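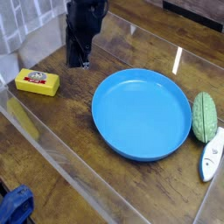

**Figure 3.** Blue plate and yellow box on a wooden tabletop.

The second part of our study concerns the size of the plate and the amount of food which people leave on it at the end of a meal. Earlier work in canteens has mostly treated the plate as a question of diameter. We think that the rim deserves the same attention, and we therefore asked the households to write down both values. A shallow round plate with a raised rim, like the blue one in Figure 3, was classified in our scheme as type B. Flat plates without a rim were type A, and everything deep enough for soup was type C. The color was also noted, but it is not used in the present section.

Households were recruited in two towns, Damstead and Plovport, through letters placed in libraries and grocery stores. In total 159 households agreed to take part, and 19 of them left the study before the end of January, mostly for the reason that they moved or found the diary too long. The remaining households recorded 2,284 evening meals. For each meal one adult wrote the type of plate, the number of persons at the table, the main dish, and the weight of the leftovers in grams. Every household received the same model of kitchen scale and a short printed guide, which was prepared by Cyrill Prantl and tested before with a small group in Plovport.

Breakfast and lunch were excluded. Many participants eat these meals at work or standing in the kitchen, and the entries from the pilot were too irregular to be compared. We also excluded meals with guests, as the host often serves more food than usual on such evenings.

### 4.2 Leftovers by type of plate

Meals served on type A plates produced the largest leftovers per person in both towns. The difference between type A and type B was clear in Damstead and weaker in Plovport, where more families serve themselves from a common dish. Type C plates are difficult to interpret. They were used mainly for soup and stew, and the diaries show that a second portion was taken more often with these dishes than with any other. For this reason we do not place type C in the same ranking.

One possible explanation is that the rim makes the useful area of the plate smaller, so that the person who serves stops earlier. Shen (Mingxuan Shen, personal communication) suggested another explanation, namely that families who own rimmed plates are also those who cook in smaller amounts. Our data cannot fully separate the two. When we compared only the households which own both types, the difference remained in the same direction, but it was smaller and the number of meals was limited.

The answers about habit were also of interest. Nearly all participants said that they take whichever plate is on top of the pile. The older households in Damstead more often keep one set for the evening and do not mix it with others. We did not expect this, and the questionnaire had no separate item for it, so it is known to us only from the free comments.

A similar diary is now planned in Flundholm, where the plate type will be assigned by the researchers for half of the period.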